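16 Feb 2023 — project report, parts sorting, draft 2

Group: Genivaldo Caldeira + the Hemura bench group

## What we did

Mixed small parts came over from the Hirnitz workshop, 388 pieces in one carton, no labels. Job was to get them into bins so the next class can find stuff. Brown paper over the table first, then parts go in a blue tray, then out to the bins. Yellow bin got the black pieces with yellow caps, lying on their sides.

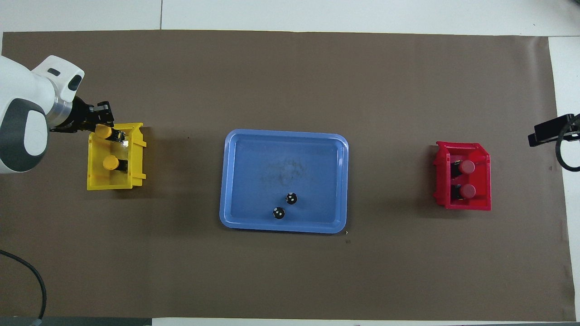
Why sort by cap color and not by part number?

Most of the part numbers were rubbed off, and color is what people look for first when they're building.

## Sorting rules

- One tray load at a time, dont top it up halfway
- Buttons and small cylinders can share a tray but never a bin
- Unknown parts go in the Arner box — we ended up with 13 of those
- Red goes to the red bin, the small one with the sloped front lip. Push-buttons with yellow caps and the red mushroom one were in the same tray load as two little black cylinders with metallic tops (capacitors maybe, still need to check)

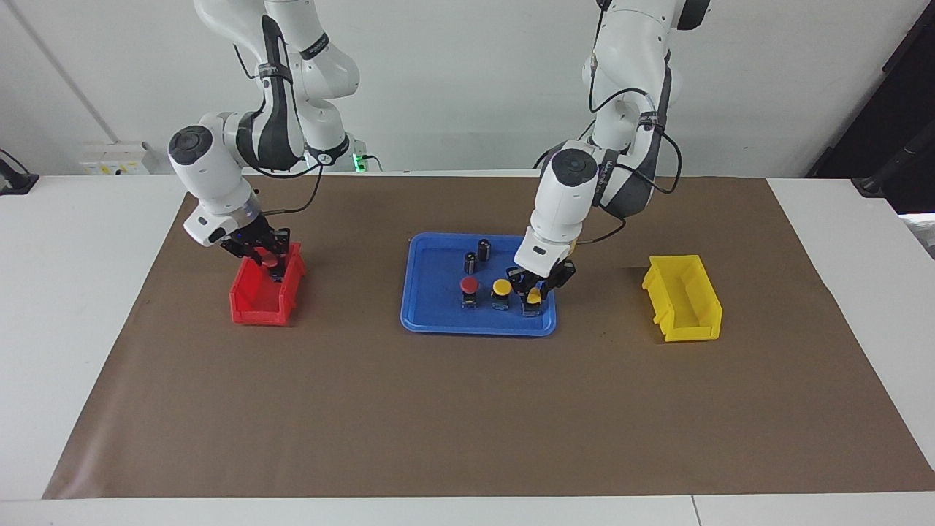 ## Results

Took over 53 minutes for the whole carton. Slowest part was the little stuff, keeps rolling to the tray rim. Eight pieces went in the wrong bin and got moved after the recount.

## Still to do

Labels for the bins. Hadgu list needs updating, it still has the old bin colors on it. Also the paper wrinkles at the edges — tape it down next tiem. Genivaldo has the count sheet.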